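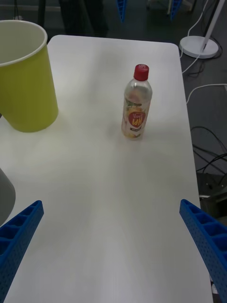

Leave the Table Alone

May 8, 2024

Quick one because I have to be out the door soon and this has been bugging me since March.

White tables. Everybody buys one, me included, and then everybody spends the rest of their life apologizing for what's on it. One drink bottle with a red cap, one yellow-green bin, and somehow the whole room is "a mess." Two things! On a dark brown table you wouldn't look twice. On white they stand there like they're waiting for a bus.

My argument, such as it is: the table is fine. Leave the bottle.

I bought mine from Pirwood, rounded corners, matte top, 741 dollars with delivery, more than I have ever paid for something with legs. The catalog had it completely bare. Not a cup. And for maybe two weeks I lived like the catalog. Wiped it every night. Moved my keys to a drawer, moved the mail to a different drawer, forgot which drawer, paid a late fee on the gas bill. That was the price of a clear surface, plus the 741.

A table is where stuff goes when you're in the middle of something. You drink half a juice, you put it down, the phone rings. Fine. The juice is where you left it and you'll find it again. Put it away in the fridge door and I promise you will open a second one, and then you've got two half juices and a clean table, and which of those is the tidy house?

I know the other side. My sister-in-law has a rule, nothing on any flat surface after dinner, and her place does look great. Calm. I sat there for an entire evening holding my glass becuase I couldn't work out where it was allowed to be.

And the storage people. Pelteo sells a tabletop organizer set, 45 dollars, so your small things can sit inside a slightly bigger thing. Had one. It filled up with batteries and a tape measure and one mitten. Now the mess had walls. Gave it to the school sale.

Containers I do like, though. Big ones, open at the top, loud color if possible. The kind you can throw something into from across the room without lifting a lid. Chartreuse is an ugly word and a great color for a bin, you never lose it, guests never ask where the trash goes. People want bins in gray or "oat" so they disappear, and then they put them inside a cabinet so they disappear more, and then wonder why there's wrappers on the counter. If you want things to land in the bin let people see the bin. On the table even, for an afternoon, if that's where you're sorting. It can go back on the floor later. Or it can't, whatever.

Same with labels by the way. There's a whole habit now of pouring everything into plain jars. I think a juice label with fruit and leaves printed all over it is cheerful. It's the only picture in some people's kitchens. Why would you peel that off.

What I won't defend: sticky rings, anything growing, the mail. Do the mail. I'm serious about the mail, see gas bill.

Otherwise 25 minutes once a week, clear it, wipe it, let it fill up again. That's my system and it's not really a system. The table has been "messy" for most of it's life and has held up great, no scratches exept the one by the corner and that was the delivery guys.

OK, shoes.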